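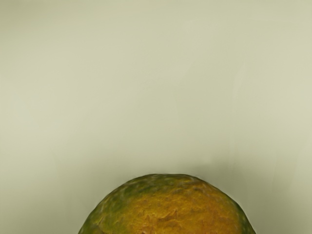
Simulated fruit on a plain surface, from our rendered test set.

About Flitix

Flitix tests robot grippers, arms, cameras and controllers for companies that have to choose between them. We don't build or sell any of this equipment, and we take no commission from anyone who does. Customers pay us a flat fee per comparison and get a written report with all the trial data attached.

We started in one rented unit with a single arm and two grippers, doing work for a fruit packer who had been sold the wrong one twice. Fruit is still the largest part of what we do. Bakery goods, bagged salad and small hardware make up most of the rest.

How a comparison works

You send us the product you want picked, or tell us where to buy it, along with the cycle time you need and the equipment on your short list. Most lists have three or four grippers on them. The longest we have taken on had 11.

We begin in simulation. Each gripper model is run against rendered items with different sizes, skins and resting positions, and from different camera heights. Close camera positions get a lot of attention, as a wrist camera often sees only part of an item by the time the fingers are near it. A controller that needs the whole outline will behave differently from one that can work from a piece of it, and we want to know that before we book bench time.

Simulation tells us little about bruising, and soft skins are hard to model well. We use it to rule out combinations that can't reach or can't see, and to set starting values for grip width and approach speed. Everything left goes to the bench.

On the bench, each combination gets 20 warm-up picks that don't count, then the scored run. A standard scored run is 1,308 picks, split evenly among the item sizes. Drops, double picks, missed picks and marks on the product are logged separately. Produce is checked again the next day, when pressure marks are easier to find.

Our software

Grinoreo is the scheduling and logging program we wrote for our own use. It runs the same trial on different controllers and stores the camera stream beside the force readings, so a failed pick can be played back later. Customers can have a read-only login while their trial is running. We don't license it.

Distinine is our set of rendered items, which now has 99 base models. Most are fruit and vegetables, with mottled and wrinkled skins included on purpose — smooth, evenly colored models gave us camera results that were too good. We add to the set when a customer brings in something it doesn't cover.

Where we work

The bench hall is in the Gulyás building, on the ground floor, with the loading door at the rear. There are four bench cells, a cold room for produce and a small office. Customers are welcome to watch scored runs. Visitor day is Thursday, and other days can be arranged if the cells aren't under a confidentiality agreement.

What we don't do

We don't certify machines for safety, and our report can't be used in place of a risk assessment. We don't publish rankings either. A gripper that does badly on ripe mangoes may be fine on boxed goods, and a general score would hide that.

Getting in touch

Use the contact form and tell us what you are picking, how fast, and what you have tried so far. Please don't ship samples until we have sent you a job number. Perishable deliveries without one are turned away at the door.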